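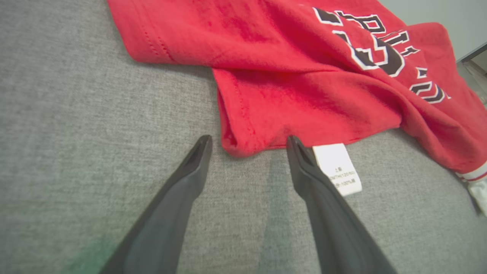

*Kids' top, 100% cotton by its care label, and the gripper fingers of the Pudov.*

**Pudov two-arm bench kit – review**

24 Nov 2024

The Pudov is sold to small laundries and clothing outlets as a folding station. You get two arms, a gripper on each, cameras, and a set of trained routines that are meant to take a shirt from a heap to a stack. We looked at the Nurard single-arm unit in April and said it was not ready for paying work. The Pudov costs more and does more. The question is the same: can it do the chore well enough that a person can go and do something else?

We ran it in a back room in Drornlow for this review, on children's sportswear. Small shirts are awkward. There is not much cloth to get hold of, and the trim and printed numbers can be stiffer than the fabric around them.

**Setting up**

Installation took most of a morning. Calibration after that is some 20 minutes, and it has to be repeated whenever an arm gets bumped. The manual asks for a matte, padded surface so the fingers can press down without scraping. We used a grey fabric cover and had no trouble with it. A bare laminate bench was worse, as thin cotton slid away ahead of the fingertips.

The software is in reasonable shape. Start, stop and reset are large buttons on a tablet, and the error messages are in normal English. There is no way to tell it a garment's size before it starts – you have to let it work that out on its own, and it spends a good while doing so.

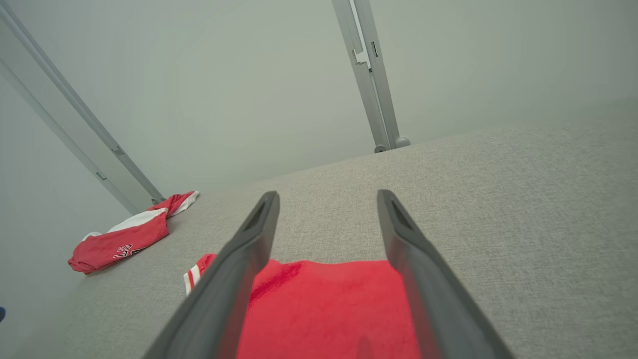

A reader in the trade wrote that folding was never the slow part in their shop, and that turning sleeves the right way out and finding the front of each shirt took longer. We agree with that. The Pudov doesn't turn anything right side out. If a sleeve is inside out when the shirt goes on the bench, it will be inside out in the stack.

**Picking up and flattening**

Flattening is where the machine spends its time. It pinches a bit of hem, lifts, shakes, lays the shirt down and looks again. Sometimes that works the first time. Often it grabs two layers at once and has to let go. Bright, single-colour shirts gave it more grief than we expected, mainly when a red hem was lying over a red body panel. Striped trim seemed to help, though we didn't test that properly.

The fingers are slim and get under an edge better than the Nurard's pads did. They are also easy to knock out of line, and spares have to be ordered from the maker.

**Folding**

Once a shirt is flat, the fold itself is decent. The corners are a bit soft and the sleeves can stick out at one side, but it would pass on a shelf in a discount store. On a school uniform order you'd want to square it up by hand.

We logged 39 shirts from heap to finished fold. The average was 142 seconds a shirt. The person working beside it averaged 11 seconds, and did a neater job. The machine didn't stop for lunch, which narrows the gap a little, but someone had to stay within reach to clear tangles and press reset. 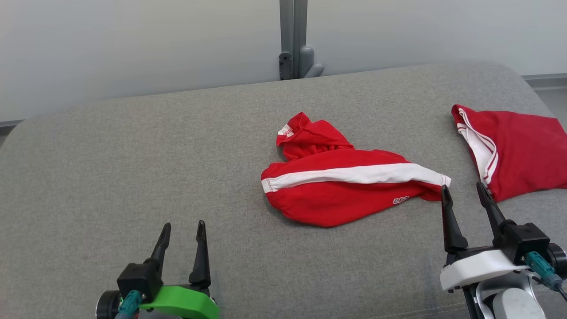

According to a comment left under our Nurard piece, speed is the wrong thing to measure, and a slow machine that runs all night would still be worth having. That's a fair point if it can be left alone. We wouldn't leave this one. It has no bin feed, so every shirt has to be put on the bench for it, and when it loses track of a sleeve it will keep trying the same pinch until someone steps in.

**Noise, space and safety**

Noise is low, about the same as a desk fan. You need room on all sides to get at the cables, and a wall directly behind is a nuisance when you are replugging something at the back. The arms stop when touched. We tested that with a rolled towel and then a forearm, and both times the stop was gentle.

**Service**

The distributor, Sánchez, answered our emails within a day and replaced a faulty gripper cable without an argument. Training on your own garments is extra. They quoted us per garment type, so a shop that handles a bit of everything will find that adds up.

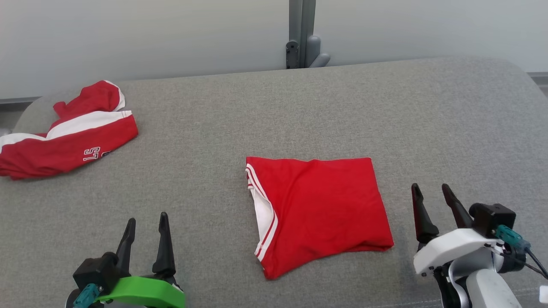 Can it handle anything besides shirts?

Towels and pillowcases, and it is much quicker with both. Fitted sheets and anything with a hood or a zipper are outside what it's been trained for, and the maker says so in the manual.

**Verdict**

For a training college or a company that wants to learn how this sort of automation behaves, the Pudov is a good buy. The build is solid and the support is better than most. For a working laundry it isn't there yet. If you mostly do flat linen, ask Sánchez for a demonstration with your own towels and bring a stopwatch. If you mostly do clothing, keep folding by hand for now – we'll test it again when the bin feed is released.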